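Product group: play trays and play kitchens
Range: Sestano
Supplier: Pomico

# Sestano Raised-Rim Tray, Red

The Sestano is a one-piece plastic tray with a raised rim and a textured floor. Pomico supplies it to child care centres, toy libraries and home customers as a sorting and carrying tray. It is sold as a separate item and also as part of the Sestano play kitchen bundle, where it sits on the countertop beside the sink.

The tray is supplied in a single colour, red. Other colours are not planned.

## Specifications

| Item | Value |
|---|---|
| Overall length | 636 mm |
| Rated load, evenly distributed | 4 kg |
| Material | Plastic, coloured through |
| Floor finish | Embossed, fine repeat pattern |
| Rim | Raised, rounded, continuous |
| Carton quantity | 20 trays, nested |
| Minimum order, printed rim | 1000 trays |

Overall length is measured to the outside of the rim. The usable floor is shorter, as the walls curve in towards the base. Customers fitting the tray into existing shelving should work from the overall figure and allow clearance at both ends for fingers.

The rated load applies to a tray carried level with two hands. It does not apply to a tray hung by its rim or used as a step, and the tray must not be used for either purpose.

## Floor texture

The embossing is shallow and covers the full floor. Its purpose is to slow items that would slide on a smooth base when the tray is tilted. Performance depends on what is in the tray:

- Fabric and plush items hold well at moderate tilt.
- Foam blocks hold well when dry. Wet foam may slide.
- Hard plastic items with a curved surface hold poorly and will come to rest against the rim.
- Balls are retained by the rim only.

The pattern also changes the look of the colour. Under strong light the red reads brighter on the raised points, and scuffs are less visible than on a gloss floor.

## Placement on a play kitchen

The tray is stable on any flat countertop that supports the whole base. On Sestano kitchens it should be set down on the bench to the side of the basin, with the rim clear of the tap. Do not bridge the tray across the basin. The base will flex at mid-span and the load rating no longer applies.

A tray parked on the bench can be left loaded between sessions. Mixed contents such as a toy carrot, a braided rope toy, a crumpled yellow cloth, a plush bunny and a small green ball can share one tray with little overlap.

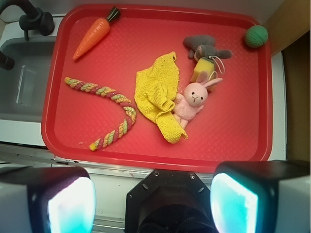 ## Recommended contents

The tray is intended for light, mixed items used in sorting and pretend-cooking activities. Suitable categories are play food, small plush toys, foam or sponge blocks, textured balls, cloths and short lengths of braided rope.

The following are not recommended:

- Sand, rice or water. The rim is raised, but the tray is not sold as a sensory bin and has no lid.
- Magnets and button-cell toys, which should be stored in a closed container.
- Hot cookware of any kind.

Items with string loops should be checked before use. Loops can catch on other toys when a child lifts one item out, and the second item may be dragged over the rim. Pomico recommends trimming or tying off loops on toys used with children under three. The loops may be left intact for older groups at the educator's discretion.

## Loading practice

Loading order makes little difference to the tray itself. It does affect how quickly a child can find and remove an item. The following procedure is used in Pomico's own display kitchens.

1. Place the tray on the bench, long side parallel to the front edge.
2. Lay cloths and rope toys first, loosely.
3. Add plush toys on their sides or backs, with some red floor showing between them where space allows.
4. Add hard items towards the corners.
5. Set the ball last. It will generally settle against the rim.

Spacing matters more than arrangement. Items that touch are often lifted together. A foam block leaning on a plush toy, for instance, may fall when the toy is taken. This can be used deliberately in fine motor activities and avoided otherwise.

In normal use the contents will migrate, and there is no need to reset them between children. A carrot lying on the diagonal at one corner and a ball up against the rim at another are typical of a tray in service.
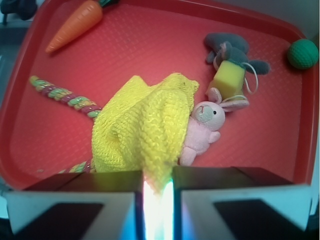 Xinyi Ding writes that the Sestano replaced a pair of wire baskets in her toddler room in February, and that the low wall was the deciding factor: the children can see everything from a seated position and stop tipping the container out to find things. She would prefer moulded handles. With the rim as it is, two-year-olds tend to carry from one end and the load shifts. She also asks whether the Wekar trolley will take the tray lengthwise.

The tray fits the Wekar trolley on the upper shelf, lengthwise, with the end rail folded down. It does not fit the lower shelf. Handles have been considered for a later revision, but no change to the current mould is scheduled. For younger groups, carrying should be done by an adult or by two children, one at each end.

## Cleaning

Wipe with a damp cloth and mild detergent. Crumbs and modelling dough collect in the embossing and are best removed with a soft nylon brush. Do not use scouring pads or solvent cleaners. Dry before nesting, as trapped moisture causes trays to stick together.

Top-rack dishwashing is possible only in commercial machines large enough to take the full length. Keep the cycle under 60 °C.

## Ordering

Single trays are available from Pomico directly or through Kong. Full cartons ship nested with paper interleaves. Contents, kitchen and trolley are not included with the tray. Replacement is offered for cracked rims reported within the warranty period; surface scuffing is regarded as normal wear.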